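Notebook, chores bench
11 Apr 2023
E. Nurmi

Carrying on from the shelf-tidying work. The question for this stretch is the one Marti keeps asking from the front office: can the arms clear up after people yet, or are we still clearing up after the arms. My answer today is partly. Putting it down while I remember the details.

Setup
Two-arm station, round table, wrist cameras on both sides. Running the Plomau grasp model, the version trained through July with the extra toy and kitchen data. Speed limit at 48 percent of full. I tried 100 first and went back down after the first reach, which shook the table enough to move a stand.

Task
Put microphones away and set them back in stands. Picked because it is close to what a person does in a rec room or a small rental shop at closing: light things, odd shapes, some need to go upright into something else. Vondenik asked for a chore with "reach, hold, turn, place" in it and this has all of those.

Notes on grasping
Long thin objects with one fat end are still the hard case. The model likes to go for the fat end. If the other gripper is already on the shaft, the two plans do not know enough about each other and the fingers end up close together. I raised the clearance between fingertips and it now waits longer before closing. Slow, but I would take slow.

Soft or rubbery plastic is easier than hard shiny plastic. Force can stay low. Anything with rhinestones is a worry, as the depth reading goes patchy on sparkle and the arm comes in high. Need a better way to handle that than telling it to aim lower.

Round weighted bases are fine to avoid but bad to grab. The jaws do not open wide enough for the big ones. For now stands stay where they are and only the microphones move.

Compared with a person
I did the same job by hand for reference. I don't look at most of what I pick up. I feel the weight shift and fix my grip on the way. The arm stops, looks, and plans again. For a chore where nobody is waiting that is acceptable. For a shop floor with a customer at the counter, no.

Wiping is a separate job and we have no tool for it on this station. Crumbs on the tabletop don't bother the grasping but a household user would ask about them first. Tullorer has a brush attachment on their list. Ask whether it fits our mount.

To do
- Log 2000 grasps before changing the model again. I keep changing it too early.
- Check the screws on both gripper brackets at the start of each session.
- Tidy the thin wires at the table edge, they hang where a sleeve can catch them.
- Write up the clearance setting so it isn't only in my head.
- Pink toy microphone, both grippers in close: 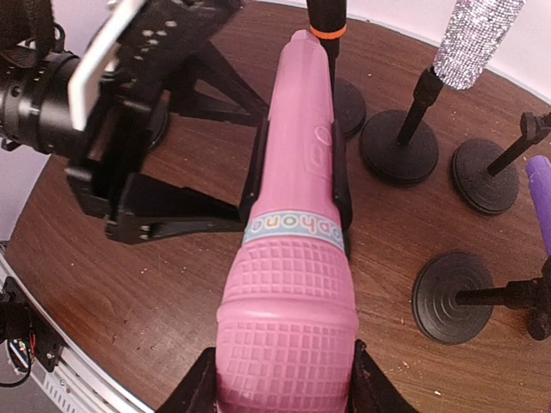
Handover trials
Next block is passing from one gripper to the other, 2 objects only, the pink one and something plain with a straight handle. Keep the speed where it is. If the receiving side closes before the giving side has opened, stop and save the log with the joint readings, and don't restart from the middle of the run.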